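Kitchen & Workshop Tips: gripping kitchen tools in the simulator

Quick page this one, written between runs. I've been comparing grippers for kitchen utensils, all in sim so far, and the same bits of advice keep getting asked for. So, in no order at all. Spatulas first. They're awkward. Thin, long, heavy at one end, and they lie flat on the worktop doing their best not to be picked up.

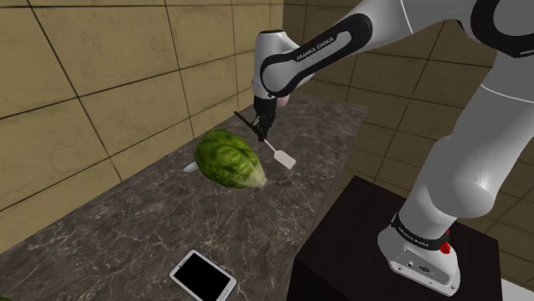
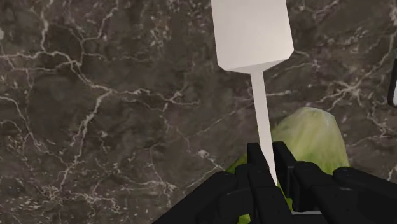 Franka arm, black gripper on the spatula, green veg close by. Side view first, then looking down past the fingers.

Where to grip

Near the neck, if you can, not out at the tail of the handle. Grip the tail and the blade droops as soon as you lift, then you're fighting the twist all the way to the pan. Find the balance point first. In real life that's a finger under the handle until it sits level. In sim, read the centre of mass off the model and CHECK it, because half the free utensil models have it bang in the middle of the bounding box, which is rubbish for anything with a blade.

Fingers square across the handle. A few degrees out and the handle rolls as they close. Not always, but enough to spoil a comparison.

Tall fingertips beat wide ones for this. Wide ones catch the worktop before they've closed.

Grippers tried

Tondden two-finger, the slim one. Best on handles. Closes straight, no drama, doesn't like anything fatter than a rolling pin. Rubber pads worth having, the bare tips slide.

Skarnell linkage type. Opens much wider, so good for veg and jars. The tips swing in on an arc and drop slightly as they close, so your approach height has to allow for it. I didn't, first batch, and drove the tips into the worktop again and again. Add 8 mm to the approach, let the arc bring it down. Sorted.

Bepari suction cup. Lovely on a phone, a plate, a chopping board. Useless on a handle. Don't bother.

Callham soft fingers. Wanted to like them. Good on tomatoes, hopeless on thin stuff, and the sim model is so slow I went and made tea during every run. Might go back to them when there's a lighter mesh.

Scores, same spatula, same arm, 100 tries each for the two that could do it at all: the Skarnell dropped it 32 times before I fixed the height and 11 times after. The Tondden dropped it 8 times. Fixing the height mattered more than changing the gripper would have, so do that before you spend anything.

Setting up the worktop

Leave clutter in. Tempting to clear everything away and have one spatula on a bare slab, and you get beautiful numbers that mean nothing. A cabbage next to the tool is a good test. Fat, rounded, and an outer finger linkage will happily shove it along while you're watching the tips.

Check clearance at full OPEN, not closed. Sounds obvious. The linkages stick out furthest on the way in, and that's when the vegetable gets it.

Patterned stone tops are harder than plain ones. Pale veins on dark stone look a lot like thin pale handles to a simple edge finder. If your detector keeps reaching for nothing, swap to a plain top for one run and see if it stops. If it does, it's the detector, leave the gripper alone. Then put the stone back, it's a better test.

Pale blade on a dark top is the easy case, mind. Do the dark handle too. And a steel one if your renderer does shiny properly, mine sort of does.

Cameras

Two views minimum. One from the side or a bit above so you can see the whole arm and what the elbow's up to. One close in over the fingers.

The close one gets blocked by the gripper itself, there's no way round that. With a black gripper the parts all merge into one dark lump and you can't tell which finger is which. Turn up the fill light a touch, or recolour the linkages grey in the model. Five minute job.

Whatever is under the fingers is mostly hidden from the close view, so don't use it alone to decide if the veg has been touched. Use the side view or just log contacts. Logging contacts is better. I forget to switch it on.

Keep the blade's far end in shot if you can, or at least know that you haven't. Tilt is far easier to read off the whole blade than off the bit next to the neck.

Controllers

Slow the last bit of the close. Fast close on a thin handle pushes it sideways before the second finger arrives, and now your nice square grip is a diagonal one.

Force limit low to start, then up in small steps till it stops slipping. Going the other way you never find out how little you needed. Too much and in sim the handle pings off across the room, which is funny once.

Lift straight up a little, stop, look, then carry. The pause shows up droop straight away and saves you sitting through a whole run that was lost at the start. Can be automated: compare blade angle before and after the pause, bin the run if it's moved.

If the arm judders near full stretch, move the base closer. Don't fiddle with gains for an afternoon. I fiddled with gains for an afternoon.

Odds and ends

Save the random seed with each run. Name the folders by gripper and handle, not "test new" and "test new 2".

Re-run the old batch whenever you update the physics engine. Friction defaults change and they don't always shout about it.

Friction on the pads: set it per pad, not per gripper, otherwise the finger backs get sticky as well and start picking things up by acident. Had a fork dangling off the outside of one.

Don't compare a padded gripper with a bare one and call it a gripper comparison. Same pads or no pads.

Try the spatula blade side up and blade side down. Neck height changes quite a bit on the bent ones, hardly at all on the flat ones.

Ladle and whisk next, proably September. The whisk is going to be horrible. If you've got a decent whisk model with the wires as seperate bodies, comments are open below.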